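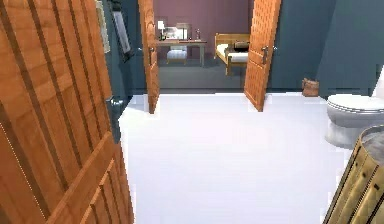 loopcheck_dan

Level reading offset when transfer pump is running

Looking for ideas on an analog input problem at our Butthorpe site. The tank level transmitter is a Gisano two-wire, 4-20 mA, loop powered from the 24 VDC supply in the main panel. It lands on channel 3 of a Nisolo analog input card. With the transfer pump off, the reading is steady and matches the sight glass. When the pump starts, the raw value goes up by 130 counts and stays there until the pump stops. It then returns to the original value within a second.

It is a clean step, and there is very little noise on top of it. I have already increased the input filter on the card, which made no difference. The cable is shielded twisted pair, with the shield grounded at the panel only. The other channels on the card are spares.

Re: Level reading offset when transfer pump is running
panelrat

Your signal cable is running next to the motor leads. Separate them and the problem goes away. What is the pump on, a contactor or a drive?

Re: Level reading offset when transfer pump is running
loopcheck_dan

Contactor, across the line. The signal cable shares a tray with the motor leads for 18 feet and then goes into its own conduit.

Re: Level reading offset when transfer pump is running
ohm_on_the_range

I don't agree with panelrat. Pickup from 60 Hz motor leads would show as ripple, and with the filter turned up most of it would average out. A fixed offset that follows the pump state is nearly always a DC path. Two things to check:

1. Is the 24 V common for the transmitter loop also the return for the contactor's interposing relay or a solenoid? If the return current shares a wire with the input card common, the voltage drop on that wire can shift the reading.

2. Put a meter in series with the loop and start the pump. If the loop current changes, the fault is at the transmitter or in the field wiring. If the current stays put and the counts change, the fault is at the card end.

Do number 2 first. It takes five minutes.

Re: Level reading offset when transfer pump is running
panelrat

Rectified pickup can look like a DC shift. I have seen it on cheap input cards. I would still get the cable out of that tray, whatever the meter says.

Re: Level reading offset when transfer pump is running
loopcheck_dan

Metered it. Loop current does not move when the pump starts, and the counts still step up. I also noticed the step is larger when the discharge valve solenoid is energized as well — 174 counts with both on.
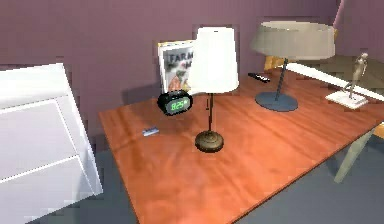
Re: Level reading offset when transfer pump is running
ohm_on_the_range

Then it adds up with load on the common. Trace the negative side from the card back to the supply. On the Thiele panels I have worked on, the 0 V terminals were daisy-chained down the rail, with the analog common at the far end of the chain. Run a separate wire from the card common straight to the supply negative and take the card off the chain.

Re: Level reading offset when transfer pump is running
loopcheck_dan

It is a Thiele panel, and the commons are jumpered exactly that way. The relay and solenoid returns come in ahead of the analog card. I will pull a new wire at the next shutdown.

Re: Level reading offset when transfer pump is running
panelrat

Fair enough on the common. Move the cable while you are shut down anyway, and check the torque on those 0 V jumpers. One loose screw in that chain will do the same thing.

Re: Level reading offset when transfer pump is running
loopcheck_dan

Will check the screws. The tray work has to wait for a longer outage in December.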